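Please stop calling it a glitch

By Ekaette Onyeka

There is a word I would like to see retired from every incident report in my trade, and the word is glitch. A glitch is what your telly does in a thunderstorm. When a robot arm carries on closing its fingers after it has been told to stop, something has been built or wired or written wrongly, and somebody ought to be made to say which.

I bring it up on account of what happened at Wendby in May. Wendby is a small outfit that teaches arms to do kitchen chores, and I go in now and then to look over its safety paperwork, a job that makes me as popular as you would imagine. They had an arm running a pouring task: pick up a bowl of cereal, tip it into another bowl, put the first bowl down. It had done this 105 times without complaint. On the next go it picked up the bowl, paused as if it had remembered something awful, and squeezed. The operator pressed stop. The arm stopped. The gripper didn't, for a further six seconds, by which time there was no bowl left to speak of and cereal in places where I expect it will still be found at Christmas.

No one was hurt. I have learned to dislike that sentence, which always turns up early in the report and has the effect of sending everyone back to their desks. The log entry for that afternoon ran to two lines. The second one said "gripper glitch, power cycled, OK now".

Well, quite. I'd be OK now too if you switched me off and on again, but you might still want to know why I'd crushed the crockery.

The reason, when Sylvain Millet finally got the covers off and spent a long evening on the floor with a meter, was dull in the way these reasons usually are. The stop button cut the power to the arm's joints. The gripper had its own supply, added later when they swapped the old hand for a stronger one, and it had never been put on the stop circuit at all. Its last order had been to close, so it closed. For three months the big red button had been in charge of most of the robot.

Now, I have some sympathy. Grippers get changed all the time, and the supplier's leaflet (Plarico, in this case) is chiefly concerned with which way up the bolts go. The arm comes with a thick safety manual and the hand comes with a thin one, and the gap between the two belongs to whoever happens to be holding the screwdriver. People are also very relaxed about kitchen work. Put an arm next to a car door and everyone wants a fence. Put the same arm next to somebody's breakfast and they lean across it to get the milk.
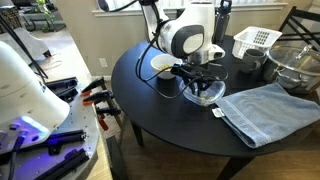 It's the homeliness that does it, I think. You look at a bowl and a mug and a towel and some part of your brain files the whole business under washing-up. Nothing about a tea towel tells you to check the wiring. Yet a hand that will go on closing on a plastic bowl will go on closing on a thumb, and it has no opinion on the difference.

When I said this at a meeting, a cheerful man from Medance told me that their gripper could only manage a light pinch and I was worrying over nothing. I asked whether he'd put his finger in it with the stop pressed. He said that wasn't really the point. I have been to a good many meetings and I can report that it is nearly always the point.

What I'd like is modest. If you change the hand, test the stop again, with the hand closing on something you don't mind losing. Write down what it did. And if the log must be two lines long, let one of them contain a cause, or the plain words "we don't know yet".

Wendby, to its credit, has rewired the thing and now does the test every morning. They use a carrot. The entry for the first day read "carrot fine". Somebody had added underneath, in pencil, "slight glitch with lid of pen", and I have asked for a word.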